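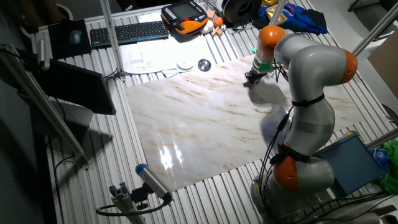
4.2 Boards, glare and the far edge

Loose boards laid over a worktable get treated by most people as part of the table, and the coding sheet from November didn't allow for that. We had "table" and "things on table" and nothing in between. A board is in between. It gets nudged, turned, wiped on its own, and what people put down tends to respect its edge even when nothing is fixed. Figure 2 has the pattern we mean: a big glossy board with a white marble print takes up most of the middle, sitting at a slight angle to the aluminum slats, and the keyboard, mouse and loose papers are all up along the far edge. The papers lie between the keyboard and the board's top edge. So the board reads as the work area and the strip behind it as storage, or at least as parking. We call this strip the back margin from here on.

Coding rule, as revised. Anything resting wholly on the board is "on". Anything wholly off it and farther from the near edge than the board's own top edge is "back margin". Left and right strips are coded "side". Objects overlapping the board by any amount get "straddle", no matter how small the overlap. The first version had a cutoff for overlap, dropped it, coders spent too long on corners of paper. Papers are coded as one spread if the sheets touch and as separate items if they don't. Where it couldn't be told, one spread.

Sample for this section is 30 worktables in five rooms, photographed over the same period as the desk survey (Section 3). 19 of the tables had a loose board of some kind. The rest were bare tops or had a mat, and mats are left out for now, they behave differently (soft, dark, don't travel much). Image total after removing duplicates was 3821. All tables at the Esmont building were in use through the period. The Betancur rooms are smaller and two people often share a table, so side strips there fill up before the back margin does, see Table 3.

Finish first. Printed marble is popular in both buildings and we can see why, it looks clean and brightens a gray table. For anyone trying to read the surface from a photograph it is a pain. Two problems. The shine throws back the ceiling lights as a hard white patch, which in Figure 2 sits in the lower left of the board, and inside a patch like that the veining goes first, then anything pale. White paper on a glare patch was the item most often missed in the first pass. Second problem is the veins themselves. Faint beige and brown lines on white get read as stains, and stains get read as veins. Our "marks and spills" code had to be rewritten twice because of this and we still don't trust it on marble prints. On plain matte boards it is fine.

Shadows are less trouble than expected. A soft gray shadow across a white print leaves the veins readable and the coders agreed on items lying in shadow nearly as well as on items in open light. A hard shadow is another matter but those came almost only from desk lamps.

Angle of the board. We started out treating a turned board as a sign of disorder and gave it a point on the tidiness score. Removed. Boards get turned for reach, or so a cable can pass, or for no reason anyone could give in the interviews. On slatted tops a small turn is very obvious to the eye as the slats give you a row of straight lines to compare with, while the same turn on a plain top passes unnoticed. Scoring it would have punished slatted tables for being slatted. Angle is now recorded but doesnt count.

The back margin needs its own comment. Keyboards end up there more than anywhere else, usually with the mouse and its pad to one side. Printed sheets come next, diagrams and instructions mostly, and they drift forward toward the board over a day. Then the small round stuff. Discs, pucks, lids, caps. The white disc and the dark metallic one by the papers in Figure 2 are typical in size and placement, and typical too in that a photograph alone gives no clue what they are for. Coders were told to write the shape and color and leave use blank. Marleny Rivadeneyra, who coded the Betancur rooms, kept a side list of such items under the heading "round, unknown" and it grew long enough that we made it a category.

Small items landing on top of paper are a special case. We wanted to know if people use them as paperweights. Can't be settled from stills. If an item's lower edge was clearly over the sheet it was coded "on paper", if it could as well be beside the sheet it was coded "on or beside" and kept out of the paper analysis. That second group came out larger then we would like.

Labels were entered in Plandidar, with the margin categories added as a second layer so the old codes stay searchable. Screens and displays were marked only as facing up or facing the user. Text on papers was never transcribed, in most images it is too small to read anyway.

What this means for tidying. The usual advice, clear the whole table at the end of the day, was followed at very few tables in either building. Clearing the board was followed at most of them. People slide things back, not away. A tidiness score that looks at the whole top will rate such tables as messy, and the people working at them rated them as tidy. We report both scores in Section 5, whole-top and board-only, and use board-only in the comparison with the Plerkulness questionnaire. Side strips are counted in whole-top only.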